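Section 4. Checking Your First Rendered Counter Layout 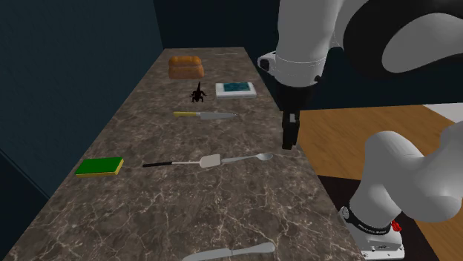 Figure 4. Marble counter layout in the simulator, gripper above the right side of the counter.

Welcome back! By now you should have Savolainen installed and the Zilletti object set unpacked next to it, so you're ready for the part most of us enjoy – looking at a kitchen counter and deciding whether the arm can make sense of it.

1. Open the Lalavham project and load the marble counter. The arm should come up on the right, with its gripper fingers pointing down and close together.

2. Compare the objects with your prompt list. For this layout the list includes the bread, the yellow-handled knife, the sponge, the spatula and the spoon. Take your time with the pale item past the bread, as it is very faint against the stone.

3. Enter seed 1,857 and set the number of trials to 40. Please keep both values if you want to compare your results with ours.

4. Choose the Sono policy and start with the prompt "pick up the sponge." Once that runs, move on to the spatula and the spoon, which lie nearly touching and make a good test of whether the policy picks the object you named.

Note: If the view loads slowly, close the 2 preview windows and try again – your layout will still be there.

Caution: Save your trial log before changing the seed. A new seed clears the old log, and we've all lost a nice afternoon's work that way.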